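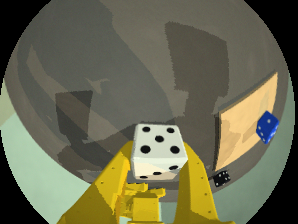 The transfer had been running for two hours when the counter on the old phone stopped at 61 percent.

She was in the back room of the Gerkia service shop on the Cantero road, with the old phone on the left of the mat and the new one on the right, both on the same charger brick. The rule at the shop was that a technician did not touch either device during a transfer. She had written that rule herself. She kept her hands on her knees and watched the counter.

The customer had left a card with the job. On the line marked Items To Keep he had written: the recordings. On the line marked Items Not Needed he had written: everything else. He had signed both lines, although only one required it.

Gerkia's transfer tool copied in a fixed order. Contacts went first, then messages, then photos, then music, then a folder called Other. Voice recordings were filed under Other. The tool could not be told to begin with Other. She had reported this to the vendor, Norolard, in January, and had received a ticket number and a link to a page explaining how to restart the tool.

At 61 percent it was somewhere in the photos.

She waited ten minutes, by the wall clock, and then opened the log on the shop computer. The last line gave a file name and the word RETRY. The line before it was the same, and so was the line before that. She scrolled up. The tool had tried the file 115 times. The limit in the manual was three.

She considered the options in the order the manual gave them. She could wait. She could cancel and start again, in which case the old phone would have to read its whole storage a second time, and the storage was failing. The card said so, in her own handwriting, under Condition At Intake. Or she could skip the file.

The skip command was not on the menu. It had to be typed, and it asked for a reason code. Code 1 was damaged file. Code 2 was customer request. She did not know that the file was damaged. The customer had written that he did not need the photos, but he had not asked for this one to be skipped. She looked at the codes for a while.

She typed 2 and pressed Enter.

The counter went to 62.
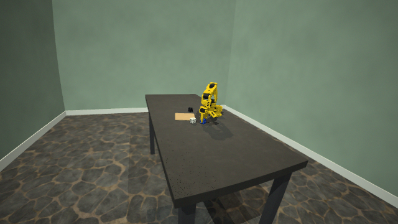 Part Two: Other

The photos finished a little after four. The music took less time than she had allowed for, as most of it was only a list of titles with nothing behind them. The tool opened the Other folder and reported its contents: two files.

She had expected more. The card said recordings, and people who kept recordings usually kept hundreds. She had seen phones with nine years of meetings on them, and one with nothing but a refrigerator, recorded nightly for a warranty claim.

The first file was forty seconds long. The second was just under three hours. The short one copied at once and passed its check. The long one began, moved to the halfway point, and slowed. The old phone was warm now. She could feel it from where she sat, or thought she could, and she turned the desk fan toward it without touching the mat.

The rule about listening was also hers. A technician could play the first five seconds of an audio file to confirm that it opened on the new device. Five seconds was enough to show that the sound was sound. She put on the headset and played the short file.

A man's voice said, "Testing. This is the kitchen at Plastdale. If this works I'll leave it on the —"

She stopped it at five seconds. Plastdale was the housing block behind the reservoir. It had been emptied the year before last, and the power had been cut to all of it but the pump house.

The long file reached 80 percent. The log showed a read error, then a second, then a clean read. She had no command that would make the storage last longer. She turned off the screen of the new phone to lower the draw on the brick, using the shop computer, which the rule allowed.

At 97 percent the old phone went dark.

She noted the time on the card. She held the power button for the count of twelve given in the manual, then again on a different cable, then again on the spare brick. The phone stayed as it was. On the shop computer the tool said DEVICE REMOVED, and under that it asked whether she wanted to keep the partial file. The default answer was No.

She changed it to Yes.

The tool closed the file, wrote an ending onto it, and ran the check. It failed, as a partial file must. She overrode the check and entered a reason code. For this there was only one code, and it was called Technician Decision. In six years she had never used it.

She put the headset back on and played five seconds of the long file. There was a room, fairly large, with a tap running in it. Someone set down a plate. Farther off, a woman was singing part of a song and going back over the same line to get it right.

The five seconds ended. The tool offered a button to continue.

She took off the headset and filled in the rest of the card. Items Transferred: contacts, messages, photos less one, music list, two recordings. Under Notes she wrote that the second recording was short by three percent, that the loss was at the end, and that the original could not be read again. She wrote down both reason codes. Next to the first she crossed out the 2, wrote 1 above it, read the line over, and crossed out the 1 as well.

Then she wrote the file name of the skipped photo in full, all of its digits, and put both phones in the bag. He was due at five thirty. It was ten past. She sat back down with her hands on her knees.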